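How to sort out a kitchen drawer that won't close

Start by emptying it. Take everything out, put it on a table and run a vacuum nozzle round the corners. If the drawer still sticks with nothing in it, the fault is in the runners and no amount of tidying will help. Lift the drawer out, wipe the runners with a damp cloth, dry them and try again. Wooden runners can be rubbed with a candle stub.

Next, sort what came out. I make 2 piles, things used in the last month and things that weren't. The second pile goes in a box in the hall cupboard until June or whenever you next think of it. If you go looking for something in there, it can come back.

Now measure the inside of the drawer, front to back and side to side. Measure at the bottom, as the sides of older drawers often lean in. Ours came from Rusu in Surkstead and the left side is 10 mm out from top to bottom, which I found out after buying a divider that didn't fit. Measure the depth as well, from the base to the underside of the worktop rail. This is the one people forget, and it's usually why a drawer jams on a whisk or a potato masher.

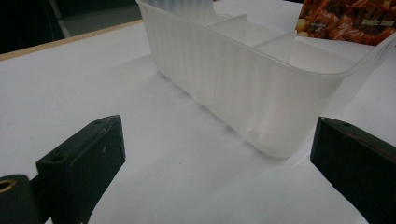
Write the sizes down and take them to the shop with you. Trays are normally sold by their outside measurement at the rim, but the base can be a good deal narrower, so check both. A narrow one, say 257 mm by 116 mm, will take teaspoons and small knives but not a fish slice. Leave a finger's width free at the back so you can lift things out to clean.

Before you fill anything, lay it all out in the drawer and open and shut it a few times. If the trays slide, put a piece of non-slip matting underneath, cut slightly short of the edges so it doesn't ruck up. Costel Gavrilă wrote in to say he uses small blobs of white tack instead. That works too, though it's a nuisance to get off.

Put the things you use every day at the front. Long items go down one side, handles towards you. Sharp knives shouldn't be loose in a drawer at all — use a block or blade covers.

For very shallow drawers, under 50 mm or so, skip the trays and use thin strips of wood cut to length and wedged across. Sand the ends a little at a time until they fit tightly. Don't glue them, you will want to move them.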